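Why Does Fruit Get Ripe?

You bite into a green pear and it is hard like wood. You wait a few days, you try again, and the juice runs down your chin. What happened in between? The pear did not go anywhere. Still, a lot of work was going on inside it.

Fruit is made for traveling

A pear tree cannot walk. If all its seeds fell in the same spot, the young trees would have to fight for light and water. So the tree packs its seeds inside something good to eat. A bird or a fox eats the fruit, goes away, and drops the seeds in another place.

But the seeds need time to grow strong. Until they are ready, the fruit is hard, sour and often green, so that it is difficult to see between the leaves. When the seeds are finished, the fruit changes. It becomes sweet and soft, and it begins to smell nice.
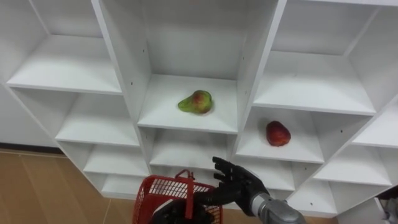 Juwita Menon wrote to us that her pears were always green, even when they were very sweet, and she wanted to know if they were ripe at all. They were. Some kinds of pear stay green until the end, and other kinds turn yellow. Color is a good clue for a banana, but for a pear it is better to use your thumb. Press softly near the stem. If the skin gives a little, the pear is ready to eat.

From starch to sugar

A young pear or apple keeps its food as starch. Starch is also what you find in potatoes and flour, and it does not taste sweet. When the fruit ripens, it cuts the starch into small pieces. These small pieces are sugar, and your tongue notices them at once.

At the same time, the fruit becomes softer. Every fruit is built of very small rooms, called cells. The walls of the cells are held together by a kind of glue with the name pectin. During ripening the glue becomes weak, and the walls do not hold so tightly anymore. If you have ever helped to make jam, you have already met pectin – it is what makes the jam thick.

A message in the air

Now comes the strange part. Many fruits send out a gas when they ripen. It is called ethylene (say: ETH-uh-leen). You cannot see it. The gas tells the fruit to ripen faster, and the fruit then makes even more gas. Other fruits close by receive the message too.

Apples, pears, bananas and peaches can all ripen after they are picked. Strawberries, grapes and cherries cannot really do this. They get softer and older in your kitchen, but not sweeter, so they must be picked when they are ready.

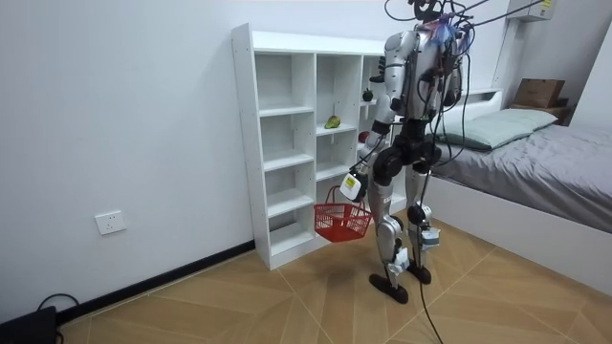 Does a fridge stop fruit from ripening?
It only makes it slower. In the cold, all the small jobs inside the fruit take more time, so a ripe pear stays good for some days longer.

Bananas are different. They come from warm countries and they do not like the cold. Their skin can turn brown or almost black in the fridge, although the inside is often still fine to eat.

Try it at home

You need 2 hard pears of the same kind, one ripe apple and 2 paper bags. Put one pear alone in the first bag. Put the other pear together with the apple in the second bag. Fold the tops closed and leave both bags in the kitchen, away from the sun.

Open them every day at the same time and press each pear softly near the stem. Write down what you feel. After 4 days, ask a grown-up to cut both pears, and taste them with your eyes closed. 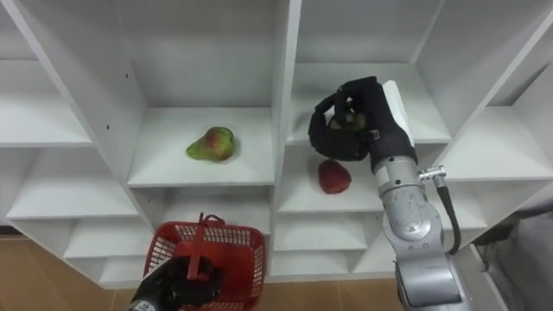 Séverine Poulain asked whether the trick would also work with a plastic bag. It can, but plastic keeps the water inside, and wet fruit gets mold more easily. Paper holds back part of the gas and lets the water out.

Your two pears may be very different at the end, or only a little. It depends on the kind of pear, on how warm your kitchen is and on how ripe the apple was at the start. If you see almost no difference, repeat the test with a banana in place of the apple.

Words to remember

Starch: food that a plant stores for later.
Pectin: the glue between the cells of a fruit.
Ethylene: a gas that tells many fruits to ripen.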